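Home | Kitchen | Workshop | Storage | Tips by Reader

Building a head camera rig for a home picking arm

Dexter Evangelista and I have been putting together a small picking arm in the shared workshop at Kirui. The arm gets its examples from video of a person doing the same job by hand, so before the arm could learn anything we needed a camera that sits on the head and looks down at the hands. These are the tips we wrote down as we went.

Start with the headband. We used the band from an old face shield. The foam kind slips once you sweat, so pick one with a ratchet at the back. Drill the front plate for a 15 mm bolt and put a wide washer on each side. Tighten by hand, then a quarter turn with the wrench.

Set the tilt before you lock it. Stand up, hold your hands where you would work, and look at the preview on a phone. Both hands should be well inside the picture. Then bend over and check again. Our first bracket was fine at bench height and useless for anything on the floor, where it showed mostly knees. Dexter filed the slot longer and that fixed it.

Weight matters more than we expected. The camera, bracket and bolt came to 205 grams, which is all right for a short session. Move the battery to a belt pouch and run the cable down your back, with a clip at the collar. Leave enough slack to crouch.

Glue does not hold here. We tried Dramex on the bracket and it let go by the next morning. Use bolts. Cable ties are fine for the wire.

Keep clips short. We stop at 30 minutes and start a new file. Long files are slow to copy, and a bad tilt spoils the whole thing. Wipe the lens each time you stop.

Choose jobs with some mess in them. A tidy row of blocks on a bench teaches the arm very little. Bottles lying at odd angles in a box are better, and so is anything where one hand has to hold while the other moves. Work at your usual speed and keep your head over the job. If you look away at the shelf, the hands go out of the picture.

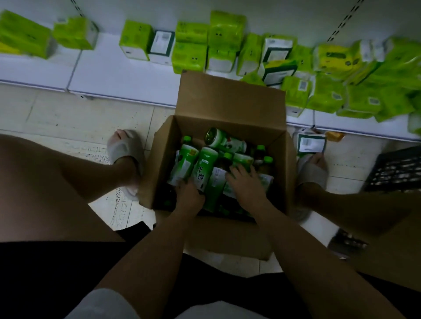

Sorting green tea bottles from a carton at floor level, one hand gripping a bottle near the front, the other flat over those on the right.

For floor work, set the box between your feet and fold the side flaps out. Flaps that stand up at the sides hide the fingers.

Label the files the same day. We write the job, the room and the tilt setting in a notebook and copy it over later. Wycliffe Biwott has the drawing for the longer slot if you want to cut your own bracket. It takes 2 mm aluminum sheet and a hacksaw.

Contact | Copyright Kirui Workshop Tips | Back to top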